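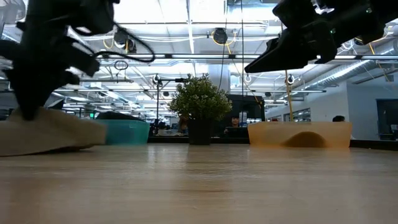

Shared workshops should build for the dull task

By Dirk Declercq
September

Members of shared workshops are often asked what their robot can do. The question is fair, and it is usually answered badly. The answer tends to be a list of things the machine did once, on a good evening, with its builder standing next to it. I wish to argue that a shared workshop which takes on a two-armed build ought to choose one plain household job, write it down, and hold to it for a full season before it attempts anything else.

The case is partly one of money. A pair of arms, a table frame and the parts that join them can take 4000 euros from a common fund before a single cable has been tied back. Members who paid into that fund are entitled to know what it was for. "Research" is too loose a word to put before them. "Sorting caps into bins" is a sentence that any member can read, test and dispute.

The case is also one of skill. At Plirkby, where I have kept the build log for two seasons, our early work went from folding to stacking to pouring, and each change threw away the settings of the one before. We learned a little about everything. When the group at Lenska asked us for our notes on grip height over a soft object, we had 7 pages, written for different tables, and could recommend none of them.

Soft goods deserve particular attention from anyone building at home. A block of wood sits where it is put and keeps its shape. A cap does neither. It has a stiff brim and a crown that gives way, and it presents a different problem when it is turned over.

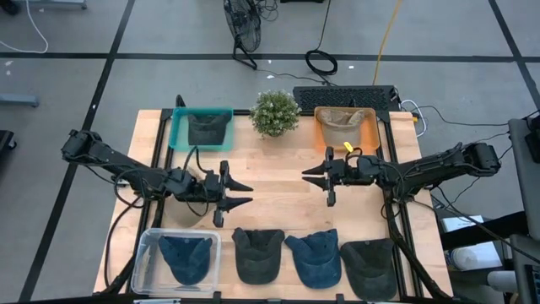
Two arms that face each other over one table also have to share the space between them. This is the part of the work that home builders most often leave until last, and I consider that a mistake. The rule on which arm yields should be settled on paper before either is powered. It should be printed and fixed near the table, where a visitor can read it, and it should be changed only by agreement.

I have heard the opposite view put with some force, chiefly by those who came to the workshop through the Van Dijk evening course. They hold that a narrow task drives people away, and that newcomers stay for variety. I accept that a first visit should be lively. I do not accept that the build itself must be rearranged to provide it. A newcomer who is given one bin, one cap and the log for the previous 20 attempts has something real to do, and may well find the fault that the rest of us have stopped seeing.

There remains the matter of records. Failed attempts should be entered in the same form and at the same length as the others. The Holtura group prints its whole log each spring, dropped items included, and I have found it of more use than any demonstration I have attended. Our own workshop has agreed to follow that practice from the coming season, and I would ask other workshops with a shared build to do the same.

888 shares
7 comments

Related items
Who pays for the spare gripper?
A season's log from Lenska, with corrections
Labelling cables in a shared space
Holtura opens its build log to visitors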